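Contents Previous Next Glossary Index

Chapter 13
Temporary Supports and Marking

A support is anything that holds a load off the floor. In a finished building most supports are permanent and are designed by someone else. In a workshop, a store room or a hall being set up for an event, the person doing the work often chooses them, and the choice is made from whatever is on hand. This chapter deals with supports of that second kind, up to a working load of 50 kilograms.

The simplest arrangement is a flat item resting across two uprights. Each upright needs a base wide enough that a knock at ankle height will not tip it, and a top that sits square against the underside of the load. Fabric-covered panels need extra care, as the covering can hide the edge of the board beneath. 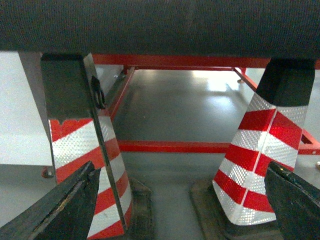 Low supports are easily missed by a person carrying something at chest height. Red and white retroreflective banding is a common way to mark them. It can be applied as a sleeve around a straight post or bought as a cone. Bands should be kept clean — a film of grey dust dulls the white ones first — and any sleeve that has slipped should be pulled back into line at the seam.

Hatsue Murakami's survey of the Lindari store rooms, carried out in May, recorded 265 temporary supports, of which 101 had no marking at all. Her figures are used in the exercises for Section 13.2.

13.1 Choosing a base

The colour of a base matters less than its footprint. Begin by measuring the height of the upright.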